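Collecting Bin-Picking Examples, Part 2: Recording a Session

Part 1 covered mounting and calibration. This part assumes the arm homes cleanly and the Brulitz logger is running. 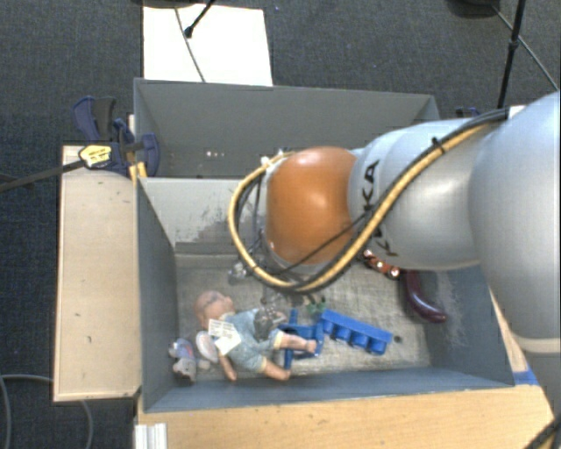 Step 1. Load the bin

Put a small assortment in the front bin and leave the rear one for placed items. Mix soft and hard items. A doll, a plush toy and a long plastic block give three very different grasps, and a toy eggplant adds a smooth curved one. Let things overlap. Do not straighten them.

Step 2. Check the hose and cables

Jog the wrist through its full range at low speed. The loop at the wrist joint must not catch on the bin wall or drag through the items. If it does, move the cable tie and jog again.

Step 3. Record

Start the log before the arm moves. One episode is one item, from the home pose to release over the rear bin. Keep failed grasps – label them "miss" and go on. Stop the episode by hand if the gripper presses an item against the floor of the bin.

Step 4. Reshuffle

After every 4 episodes, stop the arm, return the items and stir them by hand. Swap two items for new ones at the same time.

Step 5. Check the set

Run the Vemton checker on the session folder. It drops episodes with missing joint data or a gap in the video. Our May set went in at 1,437 episodes, of which 978 were successful grasps. The first policy trained on it favored hard items, so Oratile Mtshali recorded 598 more with soft toys only.

Copy the folder to the Restcombe share before clearing the local disk.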